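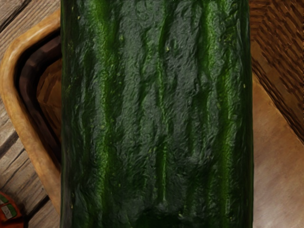

Precisamos de gente para acompanhar a nossa turma na visita de estudo de fevereiro!

Olá a todos! Sou a Petronella Swanepoel, professora do 4.º ano na Escola Básica de Lilham, e venho pedir-vos uma coisa que me dá imenso jeito resolver antes das férias: preciso de adultos bem-dispostos, com sapatos confortáveis e alguma paciência para canções de autocarro, que queiram vir connosco ao Moinho de Lekota.

Quem tem filhos mais velhos na escola já sabe como é. O moinho fica na margem do rio, tem a roda antiga a funcionar, uma sala de moagem onde as crianças põem mesmo as mãos na farinha e, ao lado, a antiga escola da aldeia, com as carteiras, as ardósias e o mapa na parede. Este período andamos a estudar como viviam os nossos bisavós, e a turma já está num entusiasmo tal que ontem me perguntaram se podiam ir vestidos à época (podem, mas falo disso mais à frente).

São 30 alunos. Vou eu, vai o Vusumuzi Maluleke, que é o nosso auxiliar e conhece o caminho de olhos fechados, e faltam-nos 3 acompanhantes. Podem ser pais, mães, avós, tios, irmãos maiores de idade, antigos alunos da escola que já sejam crescidos... Não é preciso ter experiência nenhuma a ensinar. No ano passado veio connosco um avô que passou a manhã inteira a explicar como se atava um feixe de lenha e foi o momento preferido de metade da turma, eu incluída!

O que vos peço, na prática:

Que estejam no portão da escola às oito e um quarto e fiquem connosco até ao regresso, pelas quatro e meia da tarde. Cada acompanhante fica com um grupo pequeno, sempre o mesmo durante o dia, e ajuda nas coisas do costume: casacos, lancheiras, idas à casa de banho, atravessar a ponte em fila. No moinho há duas oficinas, a do pão e a da escrita com aparo, e nas duas faz falta quem ajude a arregaçar mangas e a limpar tinta (muita tinta, levem roupa que não vos faça pena).

Que venham a uma reunião curta na biblioteca, na semana anterior à visita. Distribuo os grupos, falamos das alergias e dos medicamentos e dou-vos o meu número de telemóvel. Meia hora, com café.

Que deixem o vosso telemóvel no bolso para fotografias. O Noboru Hattori, da biblioteca, trata do registo do dia e só fotografa as crianças com autorização assinada. Depois partilhamos tudo com as famílias, prometo.

E que tenham o registo criminal em dia. Eu sei, eu sei, é um papel aborrecido, mas é obrigatório para todos os que acompanham alunos fora da escola. A Lerato Joubert, na secretaria, explica como se pede e já tem prática de sobra.

O que vos damos em troca: transporte, entrada no moinho, seguro e almoço na cantina de lá, que costuma ser sopa, pão acabado de sair do forno e fruta. Quem tiver restrições alimentares avise na inscrição, por favor. Não há pagamento, mas há um pãozinho para levar para casa, feito por mãos pequeninas e de formato imprevisível.

Se o vosso filho ou filha for da turma, podem inscrever-se à mesma, claro, só que fico com a liberdade de vos pôr noutro grupo. Costuma correr melhor para todos, acreditem em mim! Irmãos mais novos é que não podem vir, porque o autocarro vem contado.

Quanto aos trajes: boina, avental, colete, lenço, o que houver lá por casa, sem gastar dinheiro. Os acompanhantes também podem ir vestidos a rigor e eu ficava contentíssima. Eu vou de xaile.

Para se inscreverem, deixem um bilhete na caderneta do aluno ou passem pela secretaria com o nome, o contacto e uma linha a dizer se preferem a oficina do pão ou a da escrita. Recebo inscrições até dia 31 deste mês e respondo a toda a gente na semana seguinte. Se aparecerem mais interessados do que lugares, dou prioridade a quem ainda não foi a nenhuma visita e guardo os outros nomes para o passeio de fim de ano.

Qualquer dúvida, apanhem-me ao portão à hora da saída. Estou lá quase todos os dias, normalmente à procura de um cachecol perdido.

Petronella Swanepoel
Escola Básica de Lilham, 15 de outubro de 2022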